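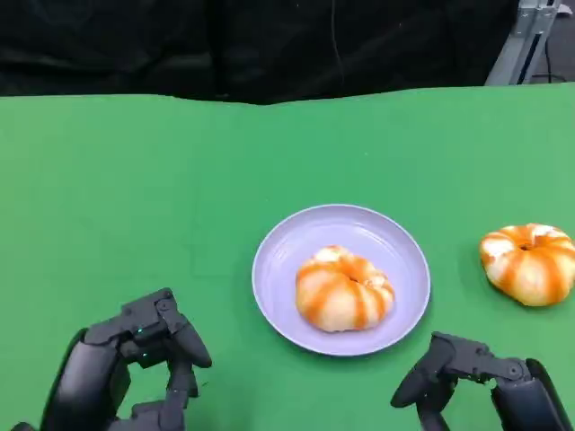
Section 3: Setting Up Your Table Loom for the First Time

Welcome to the fun part! By now you have unpacked your Medine table loom, checked the parts against the sheet in the lid of the carton, and (we hope) found a cup of coffee and a comfortable chair. Warping a loom for the first time takes most people an afternoon, and there is no prize for finishing early, so please take breaks whenever your back or your eyes ask for one.

The steps in this section make a plain sampler, nice and narrow, that will teach you how the loom behaves before you trust it with your good yarn. If you have woven before you may be tempted to skip ahead to Section 4, and you are welcome to, but do read the note on the brake first. It is different from the one on our older Hao model and it catches experienced weavers more often than beginners.

Before you begin

You will need a smooth cotton warp yarn, a second yarn in a contrasting color for the weft, the threading hook, sharp scissors, masking tape, and a few sheets of heavy brown paper. Grocery bags cut open and flattened do very nicely.

Choose a table that doesn't wobble and that you can walk all the way around. A dining table is lovely if your household can spare it until tomorrow.

Caution: Keep the loom away from the edge of the table while the side clamps are open. The frame can tip backward when the rear beam is lifted.

Attaching the rear beam

1. Turn both side clamps to the left until they stop. They will feel stiff when new.

2. Hold the rear beam with the ratchet wheel on your right and lower it into the two slots. It should drop in under its own weight. If it sits crooked, lift it out and try again, and please don't tap it down with a hammer.

3. Turn both clamps to the right until snug. Finger-tight is plenty.

4. Flip the brake lever up and give the beam a slow half turn toward you. You should hear an even clicking.

Note: On this loom, brake up means locked and brake down means free. If you learned on a Hao, this is the reverse of what your hands remember. Kendra Gagnon, who teaches our beginner classes, ties a scrap of red yarn around the lever for her students, and we have happily stolen the idea.

Winding the warp

5. Tie the end of your warp yarn to the rear rod with a simple bow. You'll be undoing it later, so save the fancy knots.

6. Carry the yarn through a slot in the reed, around the warping peg, and back through the same slot. Loop it over the rod and move on to the next slot. Keep the tension light and steady, like holding a child's hand crossing the street.

7. Continue until you have used 50 slots, centered on the reed. A pencil mark at each end before you start will spare you a recount.

8. Cut the yarn and tie the last end to the rod. Put a strip of masking tape across the loops so they can't wander.

9. Lift the loops off the peg and cut them at the fold. Hold the whole bundle in one hand and wind the rear beam slowly with the other, slipping in brown paper as you go so the layers don't sink into one another. If you have a friend nearby, this is the moment to call them over.

Caution: Never let go of the bundle with the brake down. The beam will spin and the warp will tangle.

Threading and tying on

10. Take one thread from each slot and draw it through the hole beside it with the threading hook. Work from the right. If you lose your place, go back to the last thread you are sure about.

11. Tie the threads to the front rod in small bunches, starting in the middle and working outward, alternating sides.

12. Pat the warp with a flat hand. Any bunch that feels soft should be tightened before you make the second half of the knot.

If something looks wrong

A crossed thread shows up as soon as you raise the reed. Untie that bunch only, fix it, and tie it again. If the ratchet slips, check that the pawl is seated fully in the wheel, and see Section 7 for how to adjust the spring.

Weaving your first rows is covered in Section 4.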